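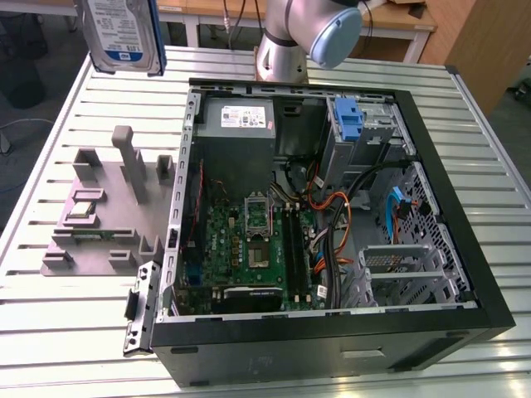

Figure 1. Bench cell at Turkthorpe with the tower on its side, side panel removed, and the parts fixture to the left.

Vutus bench programme: progress report to the Ní Bhriain Fund
4 August 2024
5 min read

1. Purpose of the work

The grant asks whether a single arm can carry out the routine jobs of a small computer repair shop: removing and refitting memory, drives and expansion cards in used desktop machines. The wider question, whether machines can yet do ordinary shop-floor chores without a person standing by, is taken up in section 4.

2. Work since February

The cell was moved to the Turkthorpe unit and recalibrated on the slotted aluminium table. The grey plastic fixture plate was redesigned so that small boards and memory modules rest in notched holders at known positions. The earlier flat tray let modules slide, and most picking errors in the first period came from that.

The Clomance planning software was updated twice. The second update changed how the arm approaches parts that sit below cables, and the figures below use that version only.

3. Results

We ran 1000 logged attempts across four tasks. Of these, 876 were completed without a person touching the work. The remainder were stopped by the operator or by the force limit.

Memory removal is the most reliable task. Refitting memory is slower, as the arm makes a second push on each end of the module and checks the clips before letting go. Drive handling is acceptable when the bay is clear. Expansion cards remain the weakest task - the retaining latch differs between makers and is often hidden by the card itself.

Loose cables account for most of the stopped attempts. A power lead lying across the case can be moved aside by hand in a second or two. The arm has no dependable way of doing this, and at present the operator tidies the leads before a run. Time spent on tidying is not included in the task times, and the Fund should read them with that in mind.

4. Assessment

For a known model of tower, prepared by a person, the arm can do useful work. For a mixed pile of machines as they come through a shop door, it cannot. A trained technician is still some 10 times faster on a full strip-down. We do not expect to close that gap within the grant.

5. Next period

- Cable handling trials with the case left as received.
- A latch library covering 5 common expansion slot types.
- Revised holders for the fixture plate, with deeper notches.
- Logging of preparation time alongside task time.

Spending is within budget. One line, spare connectors, will be overspent by the end of the period, and we ask to cover it from the unused travel allowance.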